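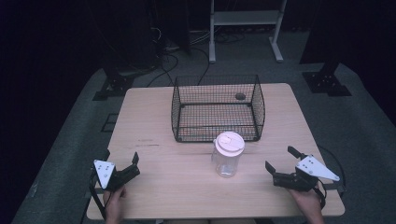
The basket and the jar on the table, with both grippers up.

I spent most of Sunday on the part of Ovia that decides which frames of a recording are worth keeping. Ovia is the tool I use to turn handheld gripper sessions into something a policy can train on. It reads the three video streams and the two gripper poses, lines them up, and writes out episodes. The lining up is where I keep losing time.

The old version matched everything on arrival time at the PC. That worked when I had one camera. With three, the head camera lags the two gripper cameras, and the lag drifts over a session. I could see it in the playback. The fingers would close in the gripper view, and in the head view they were still open.

So now each stream carries its own capture time and Ovia works out the offset per session. I open and close both grippers a few times before I start, and it looks for that motion in all three views and in the width signal. If the offsets disagree, the session gets flagged and I look at it by hand. Out of 718 episodes in the last batch, 419 went through clean on the old code. I reran the whole lot on Sunday night and 100 are still flagged. Most of those are from before I had the habit of doing the open and close at the start, so there isn't much to match on.

The second problem was the mesh basket. I run a depth step called Wan on the gripper views, and wire mesh is bad for it. You get the table through the side of the basket, so half the pixels say basket and half say table, and it swaps between them from one frame to the next. The planner then thinks the wall is there, then it isn't. A clear jar has the same trouble in a different form. The lid comes back fine and the body is mostly missing.

I tried a few things on this. Smoothing over time made the wall steadier but put it in the wrong place, somewhere between the mesh and whatever was behind it. Raising the confidence cutoff removed the wall completely. What I have settled on for now is to fit a box to the rim, where the rods are thicker and the depth holds up, and fill the sides down to the tabletop as solid. For the jar I find the lid and drop a cylinder from it. Both are crude. They also mean the planner will never reach through the mesh, and I am fine with that.

The gripper view is the harder one for the box fit, with the rim at an angle and screens and a desk showing through the grid.
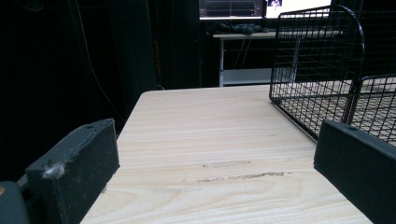 What is left to do

The rim fit needs at least two corners in view. When it only has one, it guesses the size from the last good fit, and that guess goes stale if the basket gets moved. Gaetano Sartori suggested storing the basket size once per session and only solving for its pose. I should have done that from the start. It is on the list for this week.

The export to Prolisano is slow. It writes every frame as its own file, and at 2000 frames an episode the disk spends more time on file names than on pictures. I have a branch that packs each episode into one file, but the loader on the training side has to change too, and I haven't touched that.

I also want to move the config out of the code. Right now the cutoff, the rim thickness and the lid diameter are all constants at the top of one script, and I have two copies of that script that no longer match. Fundero has a settings loader I can probably reuse.

The offset code is merged. The basket code is still on my branch until the corner thing is sorted out.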